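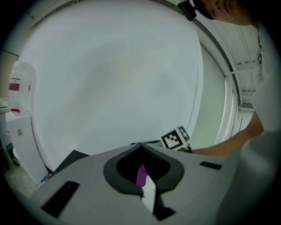 Why does a clear plastic bottle need a label? I used to think it was just for decoration! But lots of bottles hold something you can see straight through, so you couldn't tell water from vinegar by looking. The label does the telling.

Color helps too. Red is easy to spot from across a room – try it at home! Stand 9 big steps away from a shelf and see which label jumps out first. In my kitchen the red ones win nearly every time (my Bassi juice bottle always does). Never sip from a bottle to find out what's in it, okay? Read first, or ask a grown-up.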